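Jaltden Serving Tray, Teal Green — Large

Home > Kitchen & Table > Trays > Jaltden

In stock. Usually leaves us next working day. Order before noon if you're in a rush.

Code JT-105

The big one from the Jaltden range. Rectangular, rounded corners, raised rim the whole way round. Plastic, so light enough to carry one-handed when there's not much on it, and it wipes clean. We've sold these since January and they keep going out of the door, mostly in twos. Teal green is the colour we reorder most. Also comes in cream and a dark grey, see bottom of page.

Good for: tea things, breakfast upstairs, seedlings on a windowsill, craft bits, keys and post by the front door. One customer keeps all her sewing on hers and just lifts the lot off the table at dinner time. Sensible.

What you get

One tray. No handles, you hold it by the rim. No feet either — sits flat on the table, doesn't rock. Comes in a card sleeve, no plastic bag.

Trays stack inside each other. A pile of 9 fits in an ordinary base cupboard with room left over for a baking sheet or two down the side. Past that it's a bit of a pain getting the bottom one out.

Using it on a table

Rim is the main thing with this tray. High enough to stop a pen or a teaspoon rolling off, low enough that you can still get your hands in over the top and work. Flat trays look nicer in photos but you spend your life picking things up off the floor.

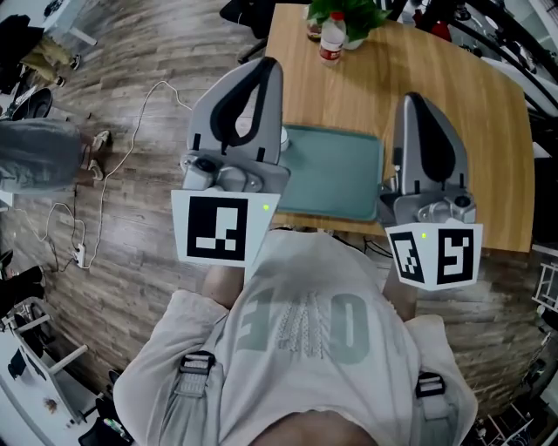 Colour first, as that's what most of you email about. It is a proper teal, more green than blue, and a bit softer in daylight than under a warm bulb. Goes well with pale wood. On a light wooden tabletop like this one it stands out clearly, so you can see at a glance where the tray stops and the table starts, handy if you're sorting small parts. Leaves the far end of the table free too, for a plant and a water bottle or whatever normally lives there. If you've got dark furniture the cream might suit better. Screens vary, we can't promise an exact match to your curtains.

Care

Warm water, washing-up liquid, soft cloth. Top rack of the dishwasher is fine, keep it away from the bottom one. No scourers, they dull the surface and it dosen't come back. Not for the oven, not for the microwave, don't put a pan straight off the hob on it. A mug is fine. A teapot is fine, use a mat if it's a cast iron one.

Turmeric and beetroot will mark it if left overnight. Bicarb paste, leave ten minutes, rinse. Gets most of it out.

Weight on the tray

It'll take 4000 g spread out evenly. That's a full teapot, milk, cups and a cake, and then some. Put all of it in one corner and the tray will flex, so load the middle first and work out. The cream and grey ones are the same mould so same limit.

Which tray do I want?

Jaltden large — this page. Best all-rounder.

Jaltden small — same shape, fits one mug and a plate. Weighs next to nothing. Wont take a dinner plate plus a glass, people try.

Gririnley wooden tray — has cut-out handles, better for carrying up and down stairs. Heavier, 800 g empty. Hand wash only.

Minhas non-slip liner — cut to fit the large Jaltden. Worth having if you carry glasses outside. Rinse under the tap and hang up.

Delivery and returns

Packed at our Fustbridge unit. Standard post is two to three days. Several trays go in one box so you only pay the once. Collection from Fustbridge also possible, pick it at checkout and wait for the email before setting off please.

Change your mind, send it back unused in its sleeve within a month. Cracked in the post, send us a photo of the tray and the box and we'll post another. Keep the box till it's sorted.

Stock note

Teal — plenty.
Cream — low, more coming.
Dark grey — out of stock, next delivery due Fri 24 September. Can be ordered now and we'll send as soon as they're unpacked.

Trade and schools: discount on bigger orders, use the contact form and say which colour and how many. We'll get back to you with a price and a delivery date.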